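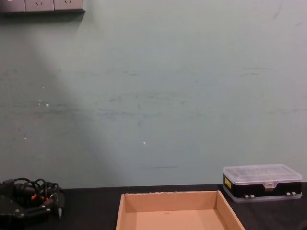 Wekedura 4 Review: A Plain Video Editor for Small Film Jobs

2023-06-07

Wekedura is an editing program for people who cut short films, interviews and company videos. I have used version 4 since March, mostly on a documentary short and a set of client testimonials. Before that I worked in Cidel for several years, so most of my comparisons are with that.

Setup

Installation was quick and the program found my old footage drives without help. Importing is slower. The documentary had 943 clips, and Wekedura wanted to build previews for all of them before it would let me sort anything. I left it overnight. You can turn this off under Project Defaults, but the setting only applies to new projects.

Cutting

The timeline is the best part. Trimming is fast, the keyboard shortcuts can all be changed, and you can keep 2 versions of a sequence open and drag shots from one to the other. Multicamera syncing by sound got every interview right except one, where the second recorder had been started late. I lined that one up by hand.

Titles are weak. There are few templates, the spacing controls are hidden in a side menu, and subtitles can't be styled as a group. I ended up making the lower thirds in Minami and bringing them in as stills.

Sound and color

Sound tools cover the basics: levels, a simple equalizer, noise reduction and automatic ducking under speech. The noise reduction is fine at low settings and makes voices sound hollow above the halfway mark. For a festival mix I would still export the tracks and send them out.

Color is better than I expected at this price. The wheels respond well, and matching two cameras took me a few minutes per interview. There is no way to save a grade to a shared folder, so if you work with an assistant you will be mailing files to each other.

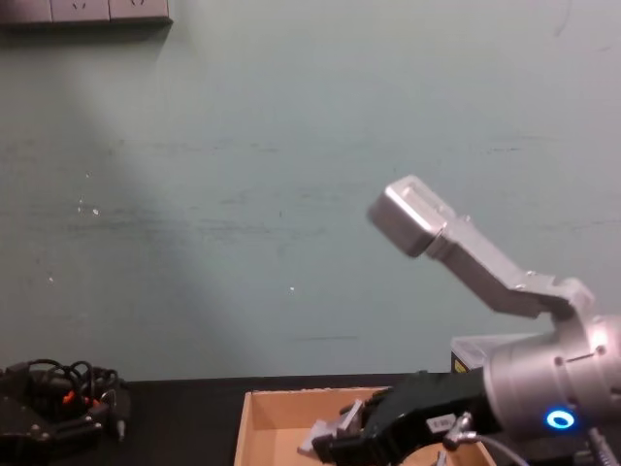 On the Dedska user forum, Oona's complaint is that exports fail when a project mixes frame rates, and that she now converts everything first. I had the same failure twice, both times at the very end of a long render. Converting beforehand fixed it for me too.

Price

The license is $29 a month, with no yearly discount. Cidel costs more but includes the subtitle tools. If you mostly cut interviews and can live with plain titles, Wekedura is worth a month's trial. I'm keeping it for the testimonials and will finish the documentary's captions in Cidel.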